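Search this site
Enter keywords
Go

Colside craft room to open six evenings a week

The craft room at the Colside community hall will open in the evenings starting in August, after the hall's managers agreed to a longer timetable for the year.

The room is now open on weekday mornings only. Under the new hours it will stay open until 9 p.m. every night except Sunday. Bookings will be taken at the front desk and by phone.

Hall manager Rochelle Harawira said most requests for the change came from people who work during the day. A survey sent out with the winter newsletter drew 768 replies, and evening hours were the top request.

"We had people asking for this back when the room was still used for storing chairs," Harawira said. "The morning groups are full and there is a waiting list for two of them."

Groups that already use the room will keep their current times. These include the quilters, the card makers and the Barnside model railroad club, which builds its scenery there before moving it to the club's own rooms.

Evening sessions will cost $6 a person, the same as mornings. A group can rent the whole room for $75 a night, with tables and chairs included. Paper, glue, scissors and card for cut-out lettering will be sold at the desk. Fabric will not be sold, and sewing groups should bring their own.

The first classes have been set. Ulla Riihimäki will teach bookbinding on Tuesdays. Keegan McAlister will run a class on sign lettering and table displays, aimed at people who sell at the Kingi Road market or put up displays for school events. Each class has 10 places and runs for five weeks.

McAlister said his class would start with drawing and cutting letters by hand. Later weeks will cover spacing, color and how to fasten letters to cloth so that they can be taken down and used again.

Parking has been a concern for residents on the north side of the hall. Harawira said evening users will be asked to park in the rear lot, and the lights there will be left on until 9:30. The gate on the lane will be locked at the usual time.

Registration for both classes opens on the first of the month. The room will close for one week before then so the sink can be replaced and the floor sealed.

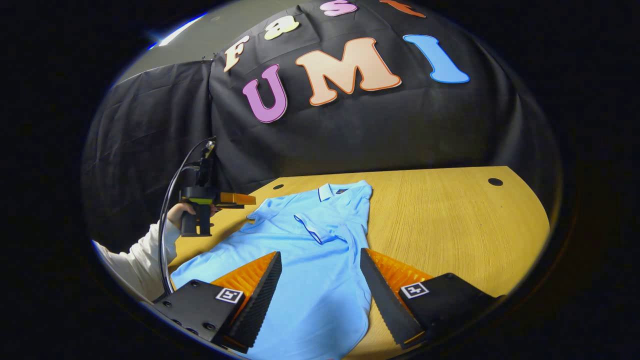

Reader comments

Leonie Hapeta
Good news. I have been on the waiting list for the card group since last year. Will the kitchen be open at night too?

Hamish W.
The rear lot floods by the fence when it rains. Please fix that before sending more cars in there.

quilter_jo
Is the bookbinding class okay for a 14 year old if a parent comes along? The article doesn't say.

Contact us | Copyright Colside Community News | Back to top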